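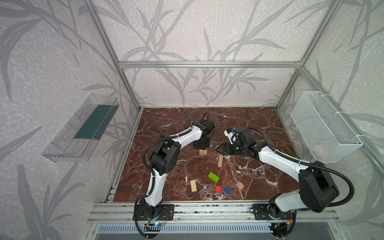 Posted by the Pandau project team, Parivthorpe lab
Progress report to the Ernodetti fund, July

Hi all,

It's been a good stretch, so this one runs a little longer than the last update. The short version: the two-arm policy is training, the held-out tests have started, and we're asking to move a bit of money around (see the end).

You'll remember that the question we sold you on was whether changing what surrounds the arms, and leaving the task alone, makes a policy hold up better in a place it hasn't seen. So we've been redecorating! The block task stays the same from one setup to the next, and we swap the tabletop and the wall covering between batches. The current look is red-brown marble underneath and gray leaf wallpaper on the walls, and I'll admit I was worried about it. Those big dark leaves sweep right across the background behind the arms, and the marble has pale streaks that run under light wooden blocks. If a policy was going to get confused about where a block ends, I figured it would be on this one.

We now have 1,000 demonstrations across 9 surroundings, all driven by hand by people in our group. Each one starts from loose toy blocks on the table – mostly wood, plus a green one, a red cube and a blue disc – and both arms have to work without bumping into each other. That last part has been harder than I expected when I wrote the proposal. The grippers spend a lot of time close together near the middle, and the early policies would either freeze there or both go for the same block. We fixed most of it by training on longer chunks of motion, so each arm commits to a reach before it looks again.

On results. We held out the marble and leaf setup completely, trained on the other eight, and ran 30 trials on it. The policy trained with varied surroundings finished 21 of those. The one trained on the same number of demonstrations in a single plain setup finished 9. I like that gap a lot, but please don't quote it anywhere yet. It's one held-out setup and one training seed, and I want to see it twice more before I believe it.

Where it still fails is mostly the disc. It's low, it's round, and the fingers tend to close a touch too high and slide off. The upright block is the other one, since a sloppy approach knocks it over and then the policy has to deal with a block lying down (it's fine with that about half the time). Neither of these looks like a background problem to me, so more wallpaper won't help. We're collecting an extra batch of 99 demonstrations that are only disc and upright-block grasps.

Things that cost us time: cables, again. We lost the better part of two weeks to a wrist cable on the right arm that dropped its connection at full reach, and it took forever to find because the logs just showed the arm pausing. It's been replaced and we now check both wrists each morning.

The Ouazzani planner comparison hasn't started. It was meant to be done by now and it's my fault, I put the held-out tests first. It's next on the list.

About the budget: we have money left in the travel line and we're short on spare gripper fingers. Could we shift what's left over to parts? I'll send the form separately if you're okay with it in principle.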